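Windley returns handling -- workshop notebook
November, morning entry

Carried over from the previous entry: the Skarno cell remains off for small mixed returns. It continues on single-size cartons, where there is no change to report. The fault list for mixed returns stands at 6 open items, four of them on grasping and two on the order in which items are taken from the box. The two ordering faults are the ones that affect staff, as the cell stops and a person has to reach in, clear the item and sign the stop sheet.

Work at present is with the hand-held grippers. The operator takes small goods out of an open carton by closing the two fingers on the sides, lifting clear of the rim and setting the item down. The carton stands on soft, creased bedding, so the base is not held level and the walls can move when touched. Operators are asked to work at their own pace and not to imitate the cell. Earlier sessions were spoiled in part by people moving in the stiff manner they thought the machine preferred.
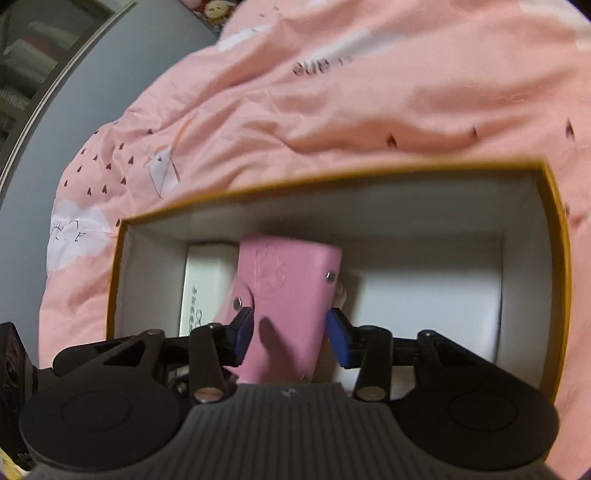

The grip on narrow items needs a decision. Two operators approach from the front and square up before closing. The others close at whatever angle the item is leaning and straighten it on the way up. Both are acceptable for our purposes, but the sheet has only one column for the grasp and the entries are therefore not comparable. Add a second column before the afternoon session. Old sheets are to be left as they are and marked "single column" in the top corner.

Neighboring items are the other matter. When goods stand close together in a carton, the outside of a finger meets the next item before the inside meets the one wanted. Staff deal with this by nudging the neighbor over with the finger tip, a habit so ordinary that it was missing from the written method altogether. It has been added as step 4a. The wording is poor and may be improved by anyone who can do so in one sentence.

Count to date: some 2,200 lifts on the sheets, of which 69 are marked "repeat" by the operator. The reasons given are brief. "Slipped" and "wrong one" are the most common. Several say only "again". Please write at least two words.

Staffing. The Picard plan, as circulated, moves the small-returns packers from unpacking to checking once the cell is accepted. The plan describes this as lighter work. The workshop has been asked for its view and gives it here for the record.

Checking is lighter on the shoulders and wrists. It is also done standing in one place, facing a screen, with the pace set by the cell. Under present practice a packer who opens a carton sees the goods, the packing and any damage in one movement, and decides at once where each item goes. Under the plan that decision is divided between the cell and the checker, and the checker sees only what the cell has already put down. We recommend that the opened carton travel with its goods to the checking station. This needs a longer shelf and has no effect on the cell program.

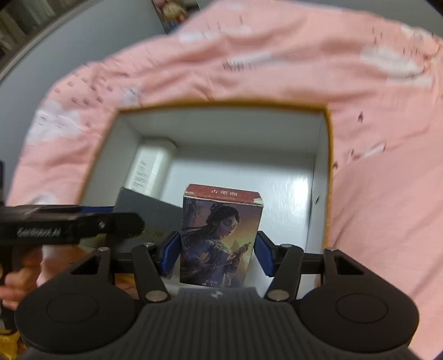
A packer on the late shift, after reading the draft of this entry, replied that the shelf was welcome but missed the larger point. The skill being recorded belonged to the people recording it, she said, and the plan did not mention whether they would keep their grade once they were checkers. She added that she did not object to the grippers, which she found easy enough after the first hour, "but I would like to know what I am teaching it before I teach it everything." She asked for her comment to be entered as given. It is so entered.

The grade question is outside the workshop's authority and has gone to the Vallamthorpe office with a copy of this page. Until there is an answer, gripper sessions stay open to those who wish to take them, and hours spent on them are booked as ordinary packing hours -- same code as before, no separate line.

Trial condition, agreed this morning: the cell is to be tried again on mixed returns after 100 consecutive cartons have been logged with both grasp columns filled in. The count starts from zero with the new sheets. A carton with a blank column does not count, and neither does one in which the operator changed partway through.

To do:
Print new sheets, two columns.
Rewrite step 4a.
Measure the shelf at the checking station, including the clearance behind the door.
Check the pivots on both hand-held grippers for play and note the result inside the back cover.
Ask Skarno whether the stop sheet can record who cleared the stop and how long it took. Last request went unanswered.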